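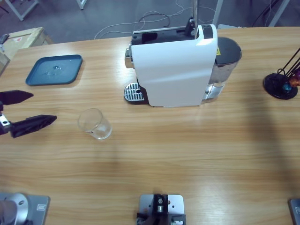 Coffee corner, day one!

Aug 31, 2022

It's finally out of the box and on the table, and I keep walking past just to look at it. White sides, black top, a water tank at the back with its own little lid. I've wanted a capsule machine since April, when Apolline Pruvost made me one at her place on Stukgate and I drank it standing up in my coat. Two cups, if I'm being truthful. The capsule stand came too, with the blues and reds and coppers all hanging off their wires like earrings (the coppers are my favorites and I haven't even tasted them yet). 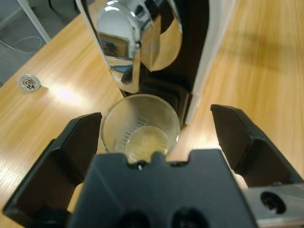
I read the whole booklet over breakfast, all 16 pages. It says to send plain water through before the first capsule, and then again if you feel like it, and I very much felt like it. I love a first run of anything. I picked the short clear tumbler for the job, so I could see what was in it, and there's a bit of pale yellowish liquid sitting at the bottom with the light coming right through. So pretty! Not drinking it, though.

Then I got curious about the lever, which has a lovely solid look to it, all that chrome, and I had to have
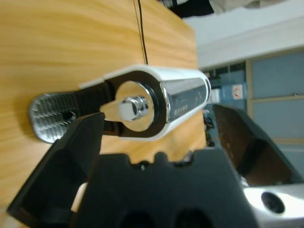 a proper look at it before going any further. There's a big shiny bolt where the arm meets the white part, and the end you press has tiny ridges all over it. I could fiddle with it all evening. I called Apolline to tell her so and she laughed at me for 2 minutes straight.

The teal tray is staying, I've decided. I'd meant it for keys, but it looks so good on that wood next to the machine, and a glass needs somewhere to go.

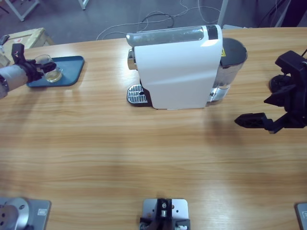
Glass and teal tray, with the new machine to the right.

Tomorrow: a copper one, with the good milk. I need to buy sugar.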